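3. Preparar la mesa y montar la lámpara Bosia

Venga, ya tienes la caja abierta y el manual de fábrica (ese folleto con letra de hormiga) lo puedes dejar a un lado. Yo he montado ya 2 de estas lámparas de costura, una para mí y otra para mi cuñada, y te cuento cómo lo hago.

3.1 Elegir el sitio

1. Busca un tramo de mesa lisa, cerca de la pared y con un enchufe a mano. El cable mide 84 cm, ni uno más, así que mide antes de enamorarte de un rincón.

2. Pasa un paño seco por la superficie. Si hay migas o hilos, la ventosa de la base no agarra y luego vienen los disgustos.

3. Comprueba que puedes coser con los codos apoyados. Yo prefiero un tablero claro y sin dibujo, porque las agujas se ven enseguida (¡y las que se caen también!).

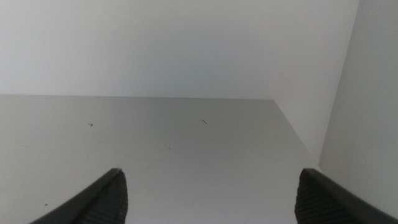
4. Coloca la base sin apretar todavía y siéntate. Si te da sombra en la mano buena, pásala al otro lado.

3.2 Montar el brazo

1. Enrosca el brazo en la base hasta que notes tope. Con la mano basta, nada de alicates.

2. Encaja la lupa Kwok en la punta. Entra con un clic bastante feo, no te asustes.

3. Baja la palanca de la ventosa y espera cinco minutos antes de enchufar nada.

Nota: si tu lupa es la antigua, la de la referencia 2658, necesitas el adaptador Hesness. Va en una bolsita pegada a la tapa de la caja y yo estuve a punto de tirarla.

Precaución: tapa la lupa cuando no la uses. Un domingo la dejé destapada al sol de la ventana y me chamuscó medio acerico.

3.3 Ajustar la luz

1. Enciende y empieza por el nivel más bajo. Para tela oscura sube de uno en uno, que el último deslumbra muchísimo.

2. Inclina la pantalla hacia la labor, nunca hacia los ojos.

Si parpadea, apaga, desenchufa y revisa la conexión del brazo. A mí me pasó con la segunda y era una rosca mal entrada.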